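Sweetener packet

A sweetener packet is a small sealed envelope holding enough sweetener for one cup, or for half a cup in the opinion of anyone who takes two. It is found in cafés, canteens and the bottoms of coat pockets, where it may remain for years.

The usual form is a flat paper rectangle, closed at both ends and torn open at one of them. Colour helps the customer tell one sweetener from another, though the customs vary between countries and are mostly learnt by mistake. Packets of stevia, a sweetener taken from the leaves of a South American plant, tend towards green, leaves being green and designers being busy.

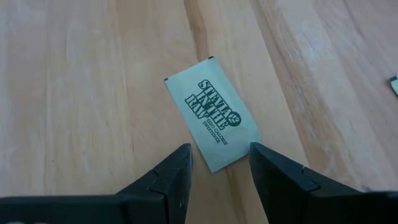
A packet of Stevia In The Raw on a wooden table.

Packets are also put to work under short table legs, a use for which they are poorly suited but always available. The collector Thaddäus Lüthi kept 4,000 of them, all full, in a spare room in which he permitted no tea. His catalogue sorts them by paper, then by printing, and leaves taste to a brief appendix.

See also: Sugar cube; Teaspoon; Saccharin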